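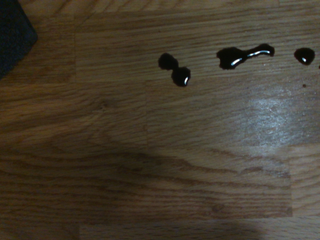 **Oil or hard wax for a butcher block counter?**

We moved into a rental in Wikunville last July and the landlord (lovely guy!) says I can refinish the kitchen counter if I pay for it myself. It's butcher block, and I think it only ever got mineral oil. Coffee leaves rings if I don't get to it fast. Do I keep oiling or switch to a hard wax? I'd like to spend less than $200 and I really don't want to sand for a whole weekend.

*posted by plum_kettle*

**Amirhossein Rezaei**

I've done both and I'd go with the hard wax, but you have to get the old mineral oil out first or it won't grab. Wipe it down with mineral spirits, let it sit overnight, then sand with 120 and 180. Two thin coats, and I mean thin, buff off everything that's still on top after a few minutes. Mine went 3 years before I touched it up next to the sink. For the rings you already have, try oxalic acid (gloves, please) before you sand any deeper.

**dot in Plultcombe**

just oil it once a month, we always did. coasters!!

**Marchetti**

What Amirhossein said, except I'd stop at 150. Also ask your landlord in writing first.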